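I have come to believe that the crumpled cloth on the counter is the most dishonest object in the home. It announces that wiping is about to happen. It can go on announcing this for days.

My objection is to the modern faith in the clear countertop. Every kitchen article I read tells me to "clear the surfaces," as though surfaces were a lake and we had been dumping in it. I live with 16 square feet of counter. I measured, in May, during an argument. The people who write these articles seem to have an island the size of a ferry, and on it stands one bowl of lemons that no one is permitted to eat.

A counter is a parking lot. Things arrive, they stay a while, they leave, and the trouble begins when we get sentimental about which ones belong there. My own list of permanent residents is the kettle and the dish soap. The toaster is on probation. Everything else is in transit, including the mail, which has been in transit since the spring.

The tidying business knows this and sells us bins. I own a set from Wistlow, five of them, bought in a fit of optimism and paid for in installments, which should have warned me. A bin doesn't reduce the number of things you have. It takes a mess with visible edges and gives it walls and a label. My label says MISC. I wrote it neatly.

Then there is the drainboard, a flat place with grooves in it, and I will defend it against anyone. Kitchen designers have been trying to get rid of it for years in favor of a mat you roll up and hide. Hide where? In a drawer, with the other mat. The drainboard is the one part of the kitchen that admits dishes exist between being dirty and being put away. My brother-in-law paid Marwat to rip his out and now dries his colander on the stove.

I'd also like to say a word for the fruit bowl, and the word is no. A fruit bowl is where bananas go to be forgotten by committee. Put one banana out by itself, on bare wood, where you have to reach past it for the salt, and somebody will eat it by ten o'clock. I've tested this at home over many weeks and the results are good enough for me.

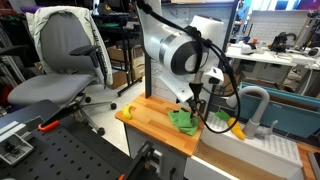 *One banana, one crumpled cloth, and a sink with drainboards on both sides.*

Two drainboards strikes me as real wealth. I would trade all five bins for the second one and throw in the toaster.

As for the cloth, my proposal is modest. If it's lying on the counter, you have to use it before you're allowed to walk past. I introduced this rule at home on Sunday. By Monday evening people were going to the fridge by way of the hall.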